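Decorators and finishers wanted: paid trial of masking and sheeting tapes in lived-in homes

September
By the Sistia trials desk

Every tape manufacturer claims clean removal. We have a cupboard full of rolls that say so on the core, and a good number of them have taken emulsion off a wall or left a grey line of glue along a sill. Sistia is looking for 21 working decorators, plasterers and small renovation firms in and near Plestbridge to find out which claims survive an ordinary job.

We do not make tape and we do not sell it. The trial is paid for by subscribers to our trade bulletin, and the makers see the results when everybody else does. Two of the products, Sketard Double and Nouri Low-Tack, were bought over the counter at full price. Two more will be supplied in plain wrapping, and you will not be told what they are until the trial closes.

What we are asking

You use the tapes on your own paid work for six weeks, in place of whatever you normally carry. The jobs must be in occupied homes. We have read plenty of figures taken from steel plates in warm laboratories and we are not very interested in them. We want old gloss, chalky matt, papered walls, cheap uPVC, and doorways that people walk through all day while your dust sheeting is up.

At each job you fill in one side of paper: surface, age of the paint if the customer knows it, how long the tape was left on, what came away with it. Leave at least one strip up overnight. If the sheeting falls down, write down when you found it. "Seemed fine" is no use to us -- forms that say only that will be sent back.

Who should apply

You need to have been trading for two years or more and to carry your own public liability cover. You should be doing at least three interior jobs a month. We would like some people who dislike double-sided tape and think staples and battens do the job better, as they may well be right.

Please do not apply if you have a supply deal with a tape maker or get free stock from one. We will ask, and we will check merchant invoices where we can.

Pay and damage

The fee is £46 for each completed form, up to a limit of eight forms, with a further £70 for coming to the closing session in Plestbridge. Tape and polythene are free and you may keep what is left over. Travel is not paid, and we know that will put some people off.

If a trial tape damages a customer's finish, we pay for making good up to £139 per room, on sight of photographs taken before and after. Anything above that is between you and your insurer. Read that sentence twice before you apply. You must also get the customer's agreement in writing before any tape goes up, and we will send you the wording.

How to apply

1. Write to the trials desk with your trading name, the area you cover and a line or two on the last tape that let you down. Say what surface it was on.

2. List the rooms you expect to be working in over the six weeks. Bedrooms are short on our list so far, and kitchens are well covered. Furnished rooms where the bed stays put and has to be sheeted over are especially welcome. 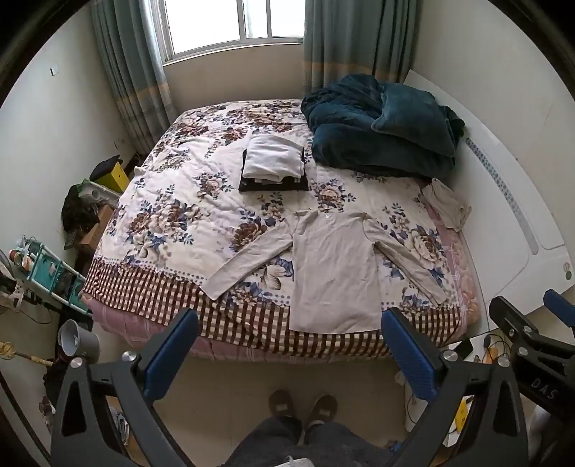 3. Wait for a call, which will be after 5 p.m. when most people are off the tools. It takes ten minutes and we will ask about your usual prep. If you have heard nothing by the end of September, the places have gone.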